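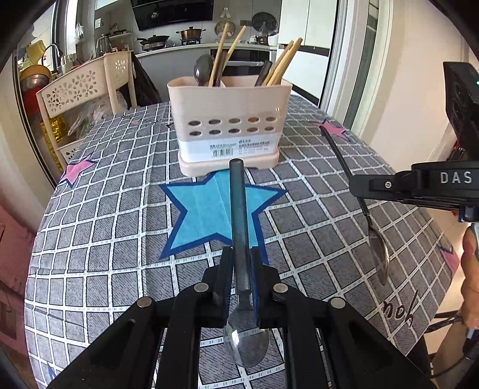

How Does a Soap Opera Get Made?

Have you ever walked past the TV and seen two grown-ups whispering in a fancy living room while sad music played? Chances are it was a soap opera! Soaps are stories that keep going and going, sometimes for years and years, with a new part almost every day. Let's peek behind the curtain and find out how people make so much TV so fast.

Why is it called a soap?

There's no soap in it, and hardly any opera either. Long ago, before most homes had a TV, people listened to stories on the radio during the day. Companies that made soap paid for many of those shows so they could tell listeners about their soap. The nickname stuck, and we still use it today!

Who thinks up the story?

A whole team of writers. Let's imagine they work on a soap set in a seaside town called Nilstead. The head writer plans the big stuff, like who falls in love, who loses the bakery, and who comes back after everybody thought they were lost at sea. Then other writers split that plan into days. Last of all, someone writes the words the actors say, which is called the dialogue (say it like DY-uh-log).

Suppose our Nilstead show has reached episode 832. That is a lot of story to remember! So the team keeps a giant notebook called a show bible. It lists birthdays, weddings, secrets, and even who is scared of dogs. If a character hated peanut butter in episode 14, somebody had better check before she eats a peanut butter sandwich! 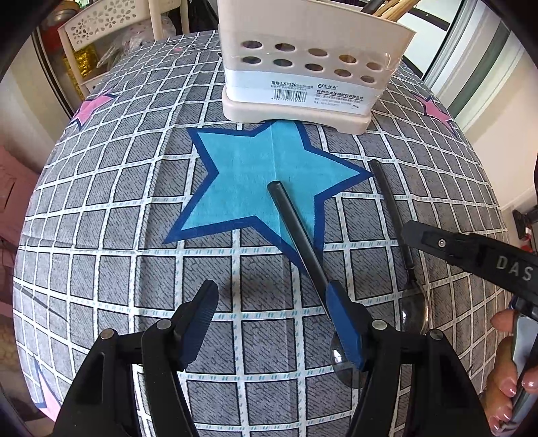 Then it's time to shoot. Most of the rooms are sets, and a set usually has only three walls. The fourth side is left open so the cameras can look in. Several cameras often record at once, so the actors don't have to play the same scene over and over. They might learn 26 pages of lines for one day. Wow!

Scenes aren't always shot in order, either. If the hospital set is ready, the crew may shoot every hospital scene first, even the ones that come at the end. An actor might cry in the morning and find out why she's crying after lunch!

What is a cliffhanger?

A cliffhanger is an ending that stops right at the most exciting moment. The door creaks open, Captain Ritau gasps, and — the music plays and the show is over! Now you have to come back tomorrow to see who was at the door.

Try it yourself

Make up a town. Give it a name, like Vidomberg, and three people who live there. Give each one a secret. Now write one short scene where two of them meet, and set a timer for 15 minutes. When it rings, finish with a cliffhanger and read it out loud to your family. If they beg you to tell them what happens next, write episode two!

Written by Berhanu Wubshet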